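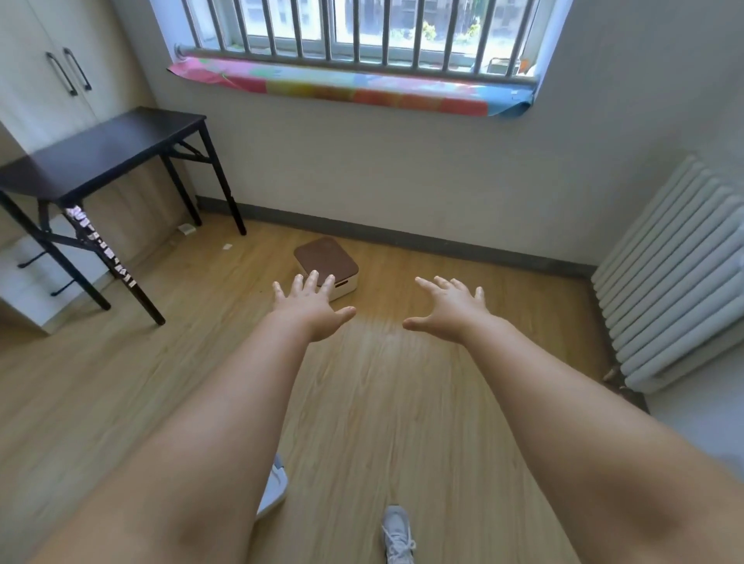 Accueil Carnets Projets Pièces Wiki Connexion

Carnet de montage, bras double Kocabaş
Septembre, mardi, 14 h 20

Repris le travail sur la prise à deux mains. Pour mémoire, l'idée d'Ozan Gündoğdu : le robot doit attraper une boîte de rangement posée au sol, la soulever, la reposer sur une table. Il veut apprendre ça au bras à partir de vues prises à hauteur de tête, mains nues, sans gants à capteurs ni marqueurs. Je reste peu convaincu. Je note quand même tout proprement, on ne pourra pas me reprocher d'avoir saboté.

Boîte retenue : la basse, carrée, blanche avec le couvercle brun. Mauvais choix à mon avis. Le couvercle a les coins arrondis, et rien ne dit qu'il tient au corps quand on serre par le haut. Une main humaine corrige sans y penser. Nos pinces Danix, elles, ferment à la consigne et attendent. L'encoche sombre de la face avant pourrait servir de point d'accroche, mais vue d'en haut elle est vite masquée par la main gauche, donc je ne compte pas dessus pour le repérage.

Lumière : le soleil fait une grosse tache claire sur le sol, pile entre les deux mains au moment de l'approche. Le parquet clair renvoie tout. J'ai passé l'estimateur de profondeur dessus et il me sort un trou à cet endroit, comme si le sol descendait. Ozan dit que le réseau « apprendra à l'ignorer ». Possible. Il avait dit la même chose pour les reflets sur l'établi, et on a fini par scotcher du papier kraft.

Autre souci, les pieds. À chaque approche les baskets entrent dans le champ, claires elles aussi, et le détecteur en prend volontiers une pour un deuxième objet à saisir. Masque fixe en bas à essayer. Ecaterina Crăciun propose plutôt de segmenter la personne entière, bras compris. Plus propre, plus lent. Sur la carte Bresby je doute qu'on tienne la cadence.

Chiffres du jour, côté banc :
- séquences relues : 68
- séquences gardées : 2 lots, à fusionner
- course utile entre pinces : 400 mm
- latence de la boucle complète : autour de 586 ms, beaucoup trop

Avec cette latence, une prise coordonnée est illusoire. La gauche arrive, pousse la boîte, la droite ferme dans le vide. Vu trois fois de suite ce matin sur le banc avec la caisse de test, qui est pourtant plus lourde. J'ai remis les deux pilotes sur le même bus pour voir. Pas d'amélioration nette, à refaire avec l'horloge commune.

Question de géométrie aussi. Les bras humains arrivent des deux coins du bas et convergent vers la boîte. Les nôtres sont montés parallèles sur le châssis Harisari, avec des épaules trop serrées. Recopier la trajectoire telle quelle met les coudes en butée bien avant le contact. On peut écarter les embases (perçage à refaire, joie) ou transformer les trajectoires. Ozan préfère transformer. Moi je préfère percer, au moins on voit tout de suite si c'est raté.

Et puis la vue est large, les murs se courbent vers les bords. La calibration a été faite avec le damier au centre uniquement. Tant que personne ne la refait dans les coins, je ne crois aucune position de poignet au départ du mouvement.

16 h 50. Essai avec gain abaissé sur la pince droite. Elle ferme mieux mais vibre en fin de course. Vis de l'embase resserrée, vibration toujours là. Je soupçonne le réducteur, pas démonté.

À faire :
- calibration complète, damier dans les quatre coins
- refaire l'essai de profondeur stores baissés, même boîte
- essayer la prise par les côtés, sous le couvercle
- demander à Ecaterina son script de segmentation, version qui tourne
- ouvrir le réducteur droit avant de toucher encore aux gains

Ozan voudrait montrer une prise complète à la réunion de l'atelier. J'ai dit que je ne signais rien avant d'avoir vu dix saisies d'affilée sans main sur l'arrêt d'urgence. Banc coupé à 18 h, pince droite laissée ouverte.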